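Grasp offset on dark cylinders, part two

In the first part I described how the wrist depth estimate drifts when the target is a dark, glossy tube. Several readers asked how large the drift is and whether it is a calibration problem. It is not calibration. I re-ran the hand-eye routine before and after the May trials and the residuals matched.

The task is the same as before. The arm comes down over a bronze-finished kitchen fixture, closes on the main tube, holds, and releases. The policy sees only the wrist camera. There is no external view and no force signal until contact. The controller is the one Ravindran Thomas wrote for Skadham, with the approach speed cut in half.

I compared two variants. The baseline predicts the next end-effector pose directly from the wrist image. The second, which we have been calling Bruturitz, adds a small head that predicts the axis of the nearest cylinder in camera coordinates and feeds it back into the policy as two extra tokens. The extra head was trained on labels from Lakshmi Ramasamy's annotation pass. She marked the tube edges only and ignored the highlights, so the labels do not encode the reflection.

Each variant got 100 attempts, split evenly over the available start poses. I reset the arm between attempts and left the lighting alone. An attempt counts as a success if both fingers touch the tube before either one touches anything else, and the hold lasts the full interval. Attempts stopped by the safety limit count as failures. There were 106 recorded runs per variant in the raw logs; the first six are warm-up and were dropped before I looked at outcomes.

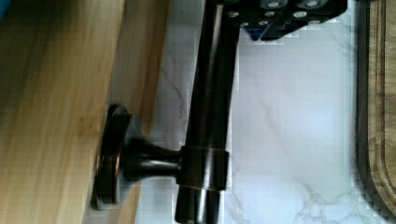
The baseline failures are mostly of one type. The policy follows the bright line along the tube as if it were the center of the object. On a matte cylinder that would be harmless. On a glossy one the highlight moves with the camera, so the target shifts as the wrist descends, and the correction arrives late. The gripper ends up displaced to one side, and one finger makes contact well ahead of the other.

Bruturitz has 20 fewer failures than the baseline over the same start poses. The remaining ones cluster near the collar, where the diameter changes and the side stem meets the tube. The axis head was trained on plain segments and has no notion of a branch. When the stem is prominent in the view, the predicted axis tilts toward it. Elfriede Eichhorn suggested masking the loss near junctions. I tried that for a short run and the tilt got smaller, but the prediction also became noisier on plain segments, so I have not kept it.

Two things I would not conclude from this. First, I have one fixture and one finish, so nothing here says the method transfers to chrome. Second, the axis head adds parameters, and I have not run a size-matched baseline. Kiều La pointed this out on the draft and she is right. That run is queued on Proson behind the Panicker sweeps.

There was also a bug. Until recently the logging script wrote the commanded pose into the measured pose column whenever the two timestamps were equal. It affects the offset plots in part one -- the curves look smoother than they should -- but not the success counts, which come from the contact events. I have replaced the plots and left the old ones linked at the bottom of that post.

Next is the junction case, with a second label class for stems. The annotation tool needs a change before it can store two axes per image.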